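Patch the Parking Lot Before You Repave It

Our building owners' group in Rikness got three bids for the parking lot on Calla Street last June. Two of them called for tearing out all 1,226 square yards of asphalt. The third, from a small outfit called Berkix, called for sealing the cracks, cutting out the bad spots and fixing the drain. I think the third bid was the right one, and I think most small commercial lots get repaved too soon.

Asphalt fails from underneath. Water gets through a crack, the base goes soft, and trucks do the rest. A new surface over a wet base will crack in the same places as the old one. We had 13 soft spots, nearly all of them downhill from one clogged drain.

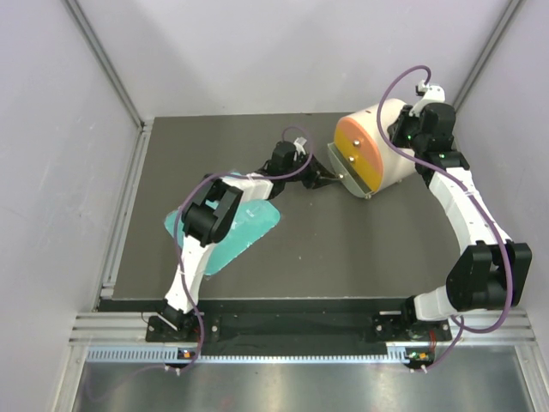 When does a full repave make sense?

When the base has failed across most of the lot, or when the slope is wrong and water has nowhere to go. A contractor should take cores to show you that before asking for a signature.

Neither of the big bidders took a core. They walked the lot, measured it and sent a price. I don't blame them much -- paving crews make their money laying asphalt, and owners like a black, even surface. 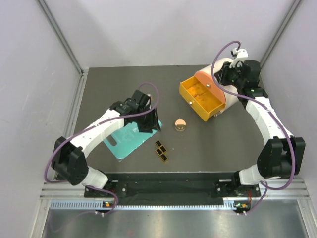 The owners' side of this is just as bad. We put off sealing cracks year after year. Our last crack sealing would have cost $615, and we voted it down. Then we acted surprised when the potholes showed up by the loading dock.

Abubakari Plaza, across the road, repaved the whole lot and left its old drains alone. There is standing water by the entrance again after every hard rain. I would rather park on patches. Get the drainage looked at first, ask for cores, and put a line for crack sealing in the yearly budget.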